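About Us 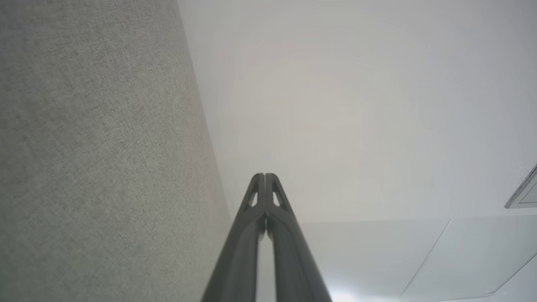
Page last changed: September, by Solange

Hi, I'm Solange Amaral, and Dirico is my company. We make fabric-covered wall panels and screens for rooms that are too loud, too bare or just a bit sad, and we put them up ourselves. If you've ever sat in a cafe and heard every word from the table behind you, you already know why I have a job.

I started out in upholstery. For years I did dining chairs and the odd sofa in a rented unit on Nolton Street, and I loved it, but the bit I loved most was picking the cloth. Then a music teacher asked if I could cover a few boards for her practice room because the piano was driving her family up the wall. I said yes before I'd worked out how. The first lot had wrinkles at the corners (sorry, Mrs. P!) and I went back and redid every one of them. By the end of that month two of her students' parents had called me, and chairs have been a sideline ever since.

Gray is our big seller. I know, I know — I have shelves full of mustard and rust and a green I'd marry, and people come in, stroke all of it and go home with medium gray. I've come around to it. A woven gray with a bit of speckle in the grain sits nicely next to a plain pale surface, and it changes more than you'd think depending on where you stand and what the light's doing. Our standard one is called Mondeck. It's the cloth I have on my own landing at home, and it has survived two teenagers and a bicycle.

What we do, mostly: wall panels, freestanding screens, pinboards, and headboards if you ask nicely. Each one is cut, padded, wrapped and finished in our workshop. The sewing table came out of the old Leblanc drapery store when it closed down, and it's so long we had to take a window out to get it in. We've moved once since then and I left the table till last because I was scared of it.

There are four of us now, plus Saturday help when there's a big order on. We share the jobs around pretty freely, so the person who measures your room is often the same person who turns up with the drill. I like it that way. You learn a lot about a corner by cursing at it in person!

People often ask how big we are, so: our workshop is 2333 square feet, including the loading bay and a kitchen you can't turn around in. Last year we finished 364 panels. Our smallest job was a single pinboard for a school office and the biggest was a church hall that wanted the whole back wall done before the choir season. We got there with an evening to spare and I slept in my clothes.

We work within about 30 miles of the workshop. Farther than that and we can still make the panels for you, but you'd need your own person to hang them. I'll happily talk them through it over the phone.

A measuring visit is free. We bring the swatch books, hold them up against your wall and leave you a few to live with for a week. Please do live with them — look at them at breakfast and again with the lamps on, because the cloth you like at noon can go quite blue on you by suppertime. Small orders start at $350, fitted.

If you'd like to come and feel the fabrics for yourself, ring the bell at the side door. The front one sticks. We're usually in from 8 a.m., and there's coffee on until somebody finishes it. Offcuts are in the bin by the door, free to anyone who sews, and teachers get first pick in September.

Solange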